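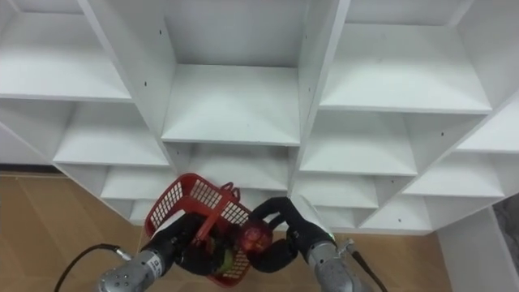 Shelving, Kandville store room. Notebook entry, October

Status at 9:40: white cubby unit is cleared, all compartments. Contents are in crates along the corridor, labeled by old row. Nothing goes back until the layout below is agreed.

Dimensions. Angharad taped the overall width at 2158 mm. The drawing in the folder gives a different figure and should be thrown out. Clear width of the wide upper compartment on the right is 644 mm, measured at the front edge. I did not measure at the back panel. Still to do.

Pin holes. The dividers are drilled for shelf pins, so boards can move. Hole diameter not checked. The spare pins in the Prusard bag are a sloppy fit in a test hole and I would not load them. Tegwen to ask Honorato for a matching set, order 200 and keep the rest in the hardware drawer.

Proposed layout:

Top row: paper stock and empty sample boxes. Light items only.
Second row: hand tools in trays, left to center. Meters and their leads on the right.
Third row: adhesives and solvents stay out of here. Use for cable reels and fixings.
Bottom: the heavy castings, flat on the board, no stacking.

Fixings inventory came to over 4000 pieces after Angharad's sort, mostly M4 and M5. That will not fit in the old tubs. The Garar bins fit if the lids are left off. With lids on they foul the shelf above, so either drop the lids or move one board up a hole. I prefer moving the board. Tegwen prefers no lids. Open.

Cleaning. Wipe boards with a damp cloth and mild detergent, then dry. No acetone on the white surface, it dulled the offcut I tried it on. Vacuum the floor along the base before loading the bottom row.

Labels: front edge of each shelf board, left end, black on white. Row number first, then column from the left. The old scheme numbered from the door and people got it wrong both ways.

To do before loading:
Depth at back panel, upper right.
Pins from Honorato.
Lid decision.
Check wall brackets are tight. Last check is not recorded anywhere I can find.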